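New tabletops are in at Drindstead workshop

The big shared worktable at the Drindstead community workshop has a new top, and it's a beauty! The old one had served 17 years of craft nights, seed swaps and bike repairs, and it was more than ready to retire. The replacement came from Cirovard, a small shop across town, and went in over 2 evenings in March. 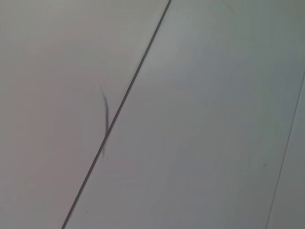 Plain, smooth panels were what the regulars asked for, with no pattern to fight with when you're cutting fabric or laying out a puzzle. Members put in $232 toward the job, and the Palaniappan Fund covered the rest. The quilting group has already claimed the first session (they've been waiting all winter!), and the model train club is right behind them. Doors open at 6 p.m., and newcomers are very welcome.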